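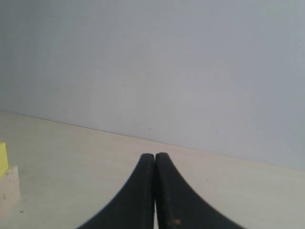

Wednesday, block stacking, second station

Started at 7 with the leader arm. Kimutai had already zeroed the joints, so I only had to check the gripper closed state against the table before taking over. Fingers together, tips level to within what I can judge by eye. The right one sits a hair high. It did that last week too and I've stopped chasing it.

The task is the same as Monday's: yellow block onto the wooden one, release, retreat to the start pose with the fingers closed, hold for a second, end the episode. The stack goes to the left of the gripper, near the x on the table. I keep the retreat slow. The Cirkstead controller follows the leader arm with a small lag, and if I pull back fast the follower overshoots and the wrist camera gets a blur that Santeri then has to trim out.

Episode count at start of day was 2380. At the end it was 2794. Target for this task is 3000, so one more session should do it if the rejection rate stays where it is.

Notes on the demonstrations themselves:

I have a habit of approaching the yellow block from the right and rotating late. Santeri plotted my wrist angles over his and the two of us are plainly different people. His rotation is finished before he starts down. Mine happens during the descent. The policy trained on both of us last week did something in between, which meant it came down at half the needed angle, stopped, and then corrected. It got the block most of the time, but the pause is ugly and it costs time. We agreed at lunch that everyone rotates first, then descends. I did the whole afternoon that way. It felt stiff until I had done a couple of dozen, then I forgot about it.

Release is still the weak point. With the leader arm there is no force feedback, so I am judging contact from the camera view and from the motor current readout, and the readout is noisy. If I open too early the block drops a few millimeters and sometimes lands turned. If I press first, the lower block slides. Kimutai suggested watching the gap between the two blocks close in the picture and then waiting one beat before opening. Worked better than the current readout. I've turned the readout off.

Tried hand guiding for a short stretch after the break, arm in gravity compensation, holding it just above the wrist. The motion is smoother and I can feel contact. But my hand gets into the wrist camera on the approach, and those episodes are useless for training on images. Kept only the joint data and tagged them separately. Kimutai thinks we could replay the joint trajectories with no hand on the arm and record the video then. That would work as long as the blocks go back to exactly the same place each time, which is what the x is for, more or less. Will try it on Friday's list, not before.

The Saludo logger dropped its clock sync once in the middle of the afternoon. Almost an hour of episodes have camera timestamps drifting against the joint timestamps. Santeri says he can realign them on the gripper closing event, which shows up in both streams. I left them in the count for now and wrote the range on the sheet.

Checked the finger pads when I finished. Wiped them, didn't swap them.

To do:
— ask Grerna about the replacement pads, second request
— write the rotate-first rule on the sheet so the evening person sees it
— rerun the Pristus training job with only this afternoon's data and compare the pause
— new mouse for the operator desk, the wheel skips

Shoulder sore from the leader arm. Lower the stool next time. Left at ten past five.

Recent entries
Leader arm calibration, again
Drawer task: first hundred episodes
Why the wrist camera was moved
Notes on resetting between episodes
Comparing my demonstrations with Santeri's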